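Wrist camera policy keeps closing short of the handle in sim

Posted by tamsin_w

I'm training a small policy to pull open a cabinet in simulation. It gets the wrist camera image and joint positions, nothing else. The planner brings the arm to a pre-grasp pose with the gripper open, then the policy takes over for the last bit. Control loop is 60 Hz and I have 3000 scripted demos with randomised textures and colours.

On the training textures it mostly works. With new ones the fingers often close in the air before they reach the bar. Logging the camera at handover gives me views like this one:

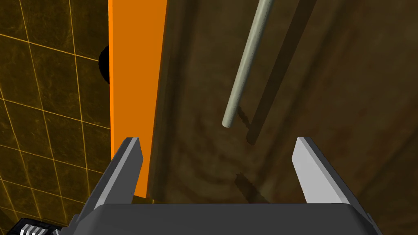

Wrist view at handover, gripper open, pale rod at upper centre.

The rod comes in at a slant and there's a dark streak on the brown surface just below its end, plus another dark blotch lower down between the fingers. Could the policy be going for the shadow instead of the bar? I'm using Fluvow for the rendering and can't see an obvious way to get depth out of it. Seed 1948 shows the problem every time if anyone wants to compare notes.

Posted by Akua Agbeko

Could be the shadow, but test it before you retrain. Keep seed 1948, turn shadow casting off and run the same start pose. Then put shadows back and move the light. If the closing point follows the light, you have your answer and should randomise light direction along with the textures.

I'd also check your timing. We had the same symptom on Ramalho and the image was 2 control steps behind the joint state. The demos were recorded without the lag, so the policy closed at the wrong moment. Print both timestamps at each step and see if they match. Lag alone wouldn't explain why new textures are worse, so you may have both problems.

For depth, try a second render pass from the same camera pose. It's slow but fine for a check.

Posted by gandulberg_fan

Just use more demos. Worked for me.

Posted by Peter in Prastport

I wouldn't let the policy decide when to close at all. Have it output the approach only and trigger the close from a distance check on the handle frame. You've got the ground truth in sim, so you can at least find out whether the approach is any good by itself. Sorting out the trigger for real hardware is a separate job.

Contact the moderators | Copyright remains with individual posters | Back to top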